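Modari Weekender Tote in Brolley Green

Sold by Priddale Bags
Ships in 3 days

Okay, so I have been carrying this bag everywhere since August and I still get a little thrill when I pick it up off the hall chair. I run the shop, so of course I'm going to say nice things about what I sell, but I also bought mine with my own money, before we had any stock to sell at all (full price, plus shipping, and I had to beg my cousin Parveen to let me use her address because the Modari workshop wouldn't deliver to mine!). So please read this as a fan letter with a checkout button.

The Weekender is the middle sister in the Modari line. There's a small crossbody, there's this one, and there's the giant Potgieter duffel that I can't lift once it has shoes in it. I wanted something that would do the office on a weekday and then an overnight at my mom's, and this one does both without looking like gym luggage.

What it's made of

Waxed cotton canvas on the outside, with full-grain leather handles and a leather base. The lining is striped cotton twill, cream and navy, and I love it more than I should. The zipper is brass and chunky. It was stiff for the first week or so, and I rubbed a plain candle along the teeth, and after that it ran like butter.

The green is called Brolley, and it's hard to get right on a screen. Think of an old garden gate. In daylight it goes a bit gray, and under yellow bulbs it looks almost olive. A customer named Bakari Muli wrote to tell me his looked brown in his hallway and bottle green in his car, and he kept it, so I suppose he made peace with it.

Inside

One big open compartment, which I know some people hate. I'm a dumper, I dump things in. But there is a zip pocket along the back wall that takes a passport and a phone, and 3 slip pockets across from it, and a leather strap with a clip for your keys. The clip is the best thing in the whole bag! I used to stand on my porch digging around like a raccoon.

My bag on a normal day has a laptop in its sleeve, a water bottle, a scarf, my makeup pouch, a paperback, snacks (always snacks) and whatever my son hands me on the way out the door. It still closes. For a night away I swap the laptop for pajamas and a change of clothes, and a pair of flats goes down the side.

A thing I should mention - there's no outside pocket. I asked Wagner Toledo at the workshop why not, and he said every version they tried made the front sag. I would still like one. If that's a dealbreaker for you, look at the crossbody, which has a nice one with a magnet.

How it carries

The handles have an 8 inch drop, so they go over my shoulder in a sweater and over my shoulder in a winter coat, just about. There's also a long strap that comes off. I leave mine at home most days, but I was glad of it at the airport. The strap unwinds to 34 inches at its longest setting, and taller people have told me they wish it went further. Valdir Tavares, who cuts the leather, is making a longer one for the next batch, and you'll be able to buy it separately.

The base has a stiffener in it, so the bag stands up by itself when there's something in the bottom. Empty, it flops over. Mine does, anyway.

Looking after it

Don't put it in the washing machine. Please. I had one sent back to me that had been through a hot cycle and it broke my heart. Wipe the canvas with a damp cloth and cold water, let it dry away from the radiator, and that's really it. The wax will crease and get lighter at the folds, and I think it looks better for it. If you want it fresh again, we sell the little tins of wax, and you only need to do it once a year. The leather likes a bit of conditioner before winter.
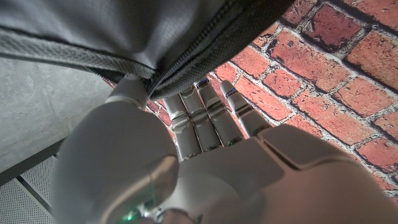

White jointed fingers, with a dark fabric above the thumb tip.

Price and shipping

The Weekender is $200, and that includes the long strap and a cotton dust bag. Shipping is free inside the US. I pack the orders myself, usually in the evening after dinner, so if you order on a Sunday it will most likely go out with the next morning's pickup. Overseas orders are fine too, but write to me first so I can check the cost - it varies a lot, and I would hate for you to get a nasty surprise.

Returns are easy. If you don't like it, send it back unused with the tags on and I'll refund the bag. You cover the postage back unless something is wrong with it, and then I do.

Monogramming

Yes, we do it! Up to 3 letters, stamped on the leather tag in gold or blind (no color, just pressed in). Mirsad Ionescu does these by hand and he's very patient with my handwriting, but please double-check your initials before you order. Monogrammed bags can't come back. Add an extra week.

Also in this color: crossbody, zip pouch, key loop. The Potgieter duffel in Brolley Green is sold out until the next batch, and you can leave your email on its page to hear when it's in.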